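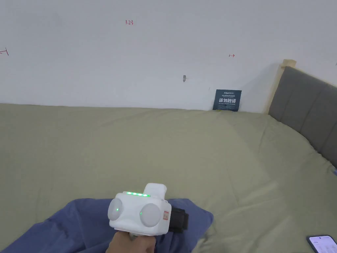 *Cama con cabecero tapizado en gris y pieza azul sin doblar.*

# Preguntas frecuentes: ropa azul y cabecero Rellitz

**¿Destiñe la ropa azul sobre una sábana clara?**
Puede hacerlo en los primeros lavados. Lavar por separado 3 veces, en frío, y no dejarla húmeda sobre la cama.

**¿Conviene doblar encima del colchón?**
Sí, con la sábana bajera tensada. Retire antes teléfonos y cables: un cargador bajo la tela se engancha con facilidad.
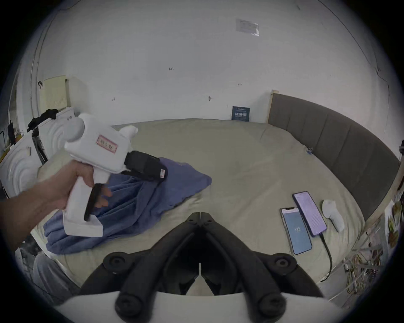
Los calcetines se emparejan al final, cuando las piezas grandes ya están apiladas.

**¿Cómo se alisa el tejido de punto?**
Sujete el borde superior por los dos extremos y tire en horizontal, sin forzar la costura.
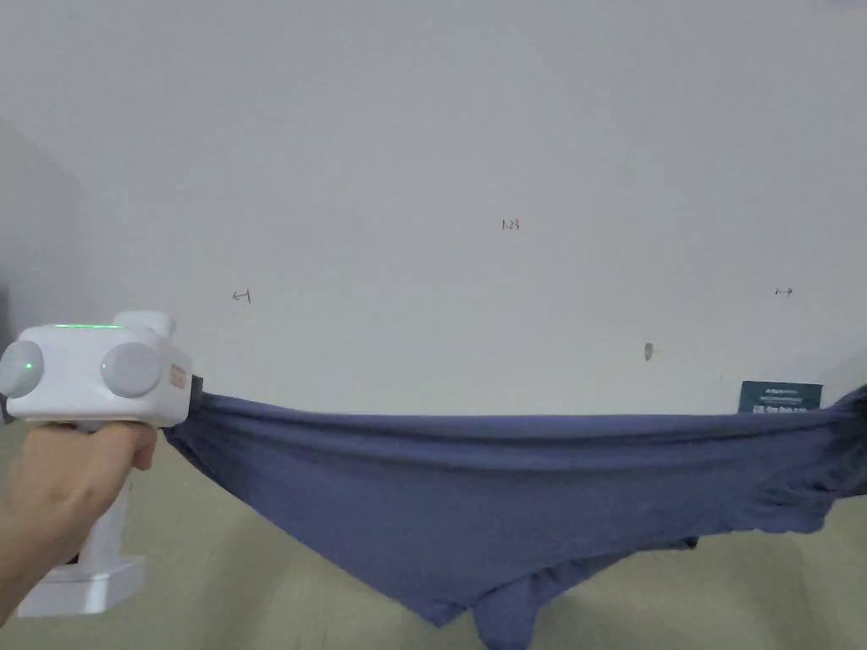 *Borde superior de la tela azul en tensión.*

**¿Cómo se limpia el cabecero?**
Aspirar con boquilla de cepillo, siguiendo las costuras. Para manchas, 500 ml de agua tibia y 4 gotas de jabón neutro. La madera solo admite paño seco.

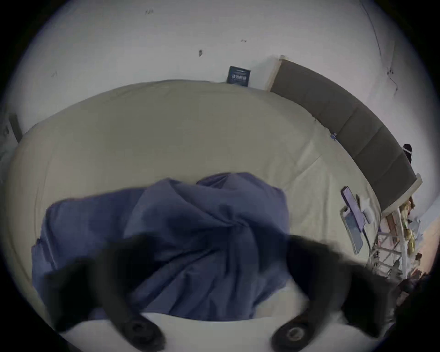

No use vapor en el tapizado. Las marcas de la pared se tratan aparte, con goma blanca.

**¿A quién consulto otras dudas?**
A Lertchai Panyasiri, atención textil de Rellitz, hasta las 17:00.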